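夹爪宽度信号和腕部位姿对不齐，大家怎么处理？

odera_小周
楼主 发表于 2025年12月14日

各位前辈好，我又来麻烦大家了。我们组最近在做 Grandstead 这个数据工具链，手持夹爪采集，后面接模仿学习的策略。数据量不算大，清洗之后剩 2126 条，抓取、递送、摆放都有。

问题是这样的：夹爪开合宽度是从画面里估出来的，位姿走的是另一条线程，两边各打各的时间戳。回放的时候总觉得手指还没合上，手腕就已经开始往上提了。策略学出来也是这个毛病，急急忙忙的，看着真让人心疼。我先用最近邻匹配，后来换成线性插值，好了一点点，但抓细长柄的东西还是不行。想问问大家是在采集端改，还是在后处理里补？

老韩不加班
2楼

先别急着动插值。你两条线程用的是不是同一个时钟？我在 Brenden 那个项目里吃过这个亏，图像的时间戳打在解码完成以后，位姿打在传感器读出的时候，差了 18 毫秒，机器负载一高还会飘。把图像时间戳挪到曝光那一侧，一半的怪现象当场就没了。

LilianaMartinelli
3楼

同意老韩说的时钟问题，不过我想替后处理说句话（中文写得慢，大家多包涵呀）。已经采好的数据总不能全扔掉吧？我们的做法是给每条轨迹单独求一个固定延迟，用宽度变化率和手腕速度做互相关，峰值在哪儿就平移多少。窗口取 600 毫秒足够了，再宽容易对到下一个动作上去。

老韩不加班
4楼

Liliana 这个办法我得唱个反调。互相关的前提是两个信号本来就该一起动，可是正常人抓东西是先夹稳再提，中间那段停顿恰恰是策略要学的东西。你一平移，把停顿也给抹平了，那不就正好是楼主现在的毛病嘛！

LilianaMartinelli
5楼

说得有道理，所以我们只在接近阶段算，提起那一段不参与。不过我承认，阶段切分本身也要人工抽查，这活儿挺磨人的。

Pejman_A
6楼

我插一句感知这边的。光靠画面估宽度，手指被物体挡住一部分的时候误差会跳，尤其是浅色、表面没什么纹理的柄。另外建议把“宽度不再变化”和“已经夹住”当成两个标签，别用同一个阈值糊弄过去。我们做 Rurlow 的时候就是偷了这个懒，后来返工返得很难过。

odera_小周
7楼

谢谢大家，信息量好大，我泡了杯茶慢慢看完的。查了一下，还真让老韩说中了，两个时钟不是同一个源，惭愧惭愧。Pejman 说的浅色柄我们也有，贴两张抓梳子的：

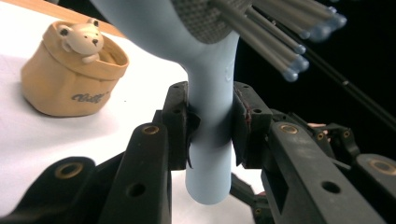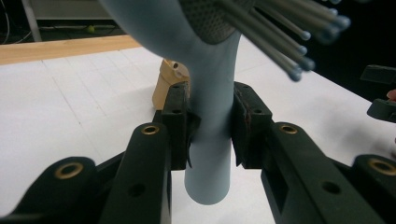
两张里指垫都贴在浅蓝色的柄上，宽度就是柄的粗细，我打算拿这类画面来给宽度估计做标定。

接下来的打算

1. 时钟先统一到同一个源，图像按曝光时刻打戳。
2. 旧数据照 Liliana 的办法求延迟，只用接近阶段，先拿 6 条试试水。
3. 宽度稳定和夹住分开标，阈值按物体类别各设一个。

Pejman_A
8楼

第 3 条我再啰嗦一下，按类别设阈值以后维护起来很累，新物体一来又得调。不如直接让模型输出一个置信度，低于某个值就不参与训练。当然你们物体种类少的话，先按类别来也没问题。

老韩不加班
9楼

第 2 条我还是保留意见，哈哈。试完把平移前后的曲线都贴上来吧，停顿还在的话我就认输，请 Liliana 喝咖啡。

odera_小周
10楼

好嘞，曲线跑出来我就更新在这个帖子里，到时候还请两位继续吵，我在旁边学着！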